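The Long Quiet Love Affair With Wrapping Paper

I come from a family of paper savers. My grandmother slit the tape on every present with a butter knife, folded the paper into a square, and ironed it (low heat, tea towel on top) before it went into the hall closet on Arroyo Street. One sheet with silver bells made it through so many Decembers that by the time I was in high school it had shrunk to the size of a paperback and could only be used for earrings. We all knew that sheet. We cheered when it came out!

So you'd think I would have grown up to be thrifty about the stuff, and I did not. I love a brand-new roll. I love the weight of it, and that first cut when the scissors stop snipping and just glide. Last March I decided to find out why a person with perfectly good gift bags at home would stand in a supply store at closing time, hugging a roll taller than her nephew, and feel happy about it.

My first stop was Landell, the wholesale place out past the rail yard where half the gift shops in town stock up. You don't need a license to buy there, only patience, and a willingness to take home more than you came for. I'd been told to go early, before the florists. I went at 7 in the morning and the florists had already been.

If your idea of a roll is the skinny kind from the drugstore that gives out halfway across a board game, a trade roll comes as a shock. You buy it once. You trip over it for years. Mine lives behind the bedroom door and has been mistaken for an intruder.
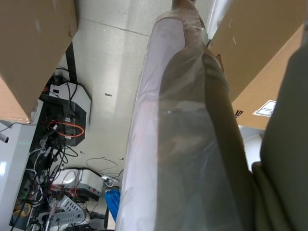
Plain white is the only paper anybody ever needs, according to Randa Rizk, and she would like the rest of us to stop buying snowmen. White works for a wedding and it works for a five-year-old, you can draw on it, you can tie anything around it, and in January you aren't stuck with eleven feet of reindeer. I put up a fight on behalf of the reindeer and lost.

She wrapped presents for a department store through 6 holiday seasons, back when they still had a counter for it upstairs next to luggage, and she has opinions the way other people have allergies. Curling ribbon she'll allow. Stick-on bows make her leave the room. She taught me her method at my own kitchen table, and I'm passing it along because it changed my life in a small way.

Put the box upside down on the paper, so the seam ends up on the bottom. Pull the paper over and mark where it meets with your thumbnail. Fold the raw edge under before you tape it. For the ends, you want the flap to reach a little past halfway up the side of the box and no farther, and if it's longer than that, trim it, don't stuff it. Then run your finger and thumb down every edge to crease it. That last part takes ten seconds and makes the whole thing look like it came from somewhere expensive. (My creases still wander. Randa looked at my first try and asked if the box had been in an accident.)

Soft things are another matter. A sweater should go in a box, and I will hear no arguments. A stuffed animal can be rolled up and tied at both ends like a piece of candy. A basketball can't be wrapped, and the kindest thing you can do for everybody is tie a ribbon around it and leave the room.

Then there's the question of what goes on top. I went through a phase of tucking in real sprigs of rosemary, and they looked gorgeous for an evening and then dropped needles all over my sister's rug. Fake flowers I used to turn up my nose at. I've come around! A single silk rose under the ribbon travels well, doesn't mind the trunk of a car, and half the time the person who gets it sticks it in a jar and keeps it longer than the present. 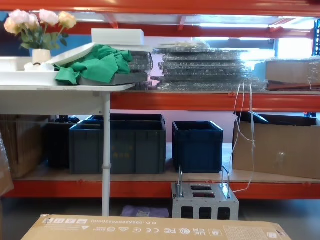
I should say something about money, because my husband read a draft of this and asked me to. Good paper isn't cheap by the roll, but it's pretty cheap by the present, and that's the argument I use at home. My big one cost less than we spend on pizza in a month and it has covered two Christmases, a baby shower, the shelf liners in the pantry and one very long paper banner for my father-in-law's retirement. I still have no idea how much is left on it. It doesn't seem to get any smaller.

The person who does know how much paper is on a roll is Hammad Mughal. He runs Fustano, a gift-wrap stand that sets up in the Evley shopping center every winter, two folding tables and a tape gun, and he keeps a tally in a school notebook. Last season they did 3,439 packages. The season before that was 1,040, when he had one table and a bad spot by the restrooms. I asked him what the strangest one was, and he had to think. A canoe paddle. A ham. A man once brought in an empty box and asked for the nicest paper they had, and Hammad wrapped it and didn't ask. He still wonders.

What he likes best, he told me, is the ten minutes before closing on the last night, when everyone in line is tired and nobody's picky anymore. People start talking to each other. They compare what they bought. They hold down corners for strangers.

He's also the one who fixed my storage problem. Don't stand your rolls on end in a damp closet, he said, the bottoms go soft. Lay them flat if you have the room, under a bed or along a low shelf, and leave the plastic on until you need the paper. I'd been peeling mine off the minute I got home, like a kid with a new phone. Now I leave it on and just cut what I need and slide the whole business back in.

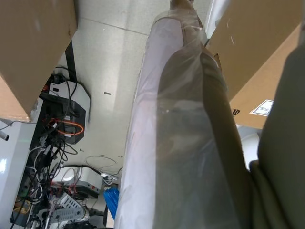

Leave the wrapper on until you're ready to cut.

My grandmother's closet got cleaned out a few years ago, and my cousin and I divided up the squares. There were hundreds, still flat, sorted by color. I took the greens. I've never used one, and I've never thrown one out either, and every so often I get them down and try to work out who got what in which paper. The green plaid I'm sure about. It was a pair of roller skates, and they were mine, and I tore that paper right down the middle before she could get to the butter knife. She saved both halves.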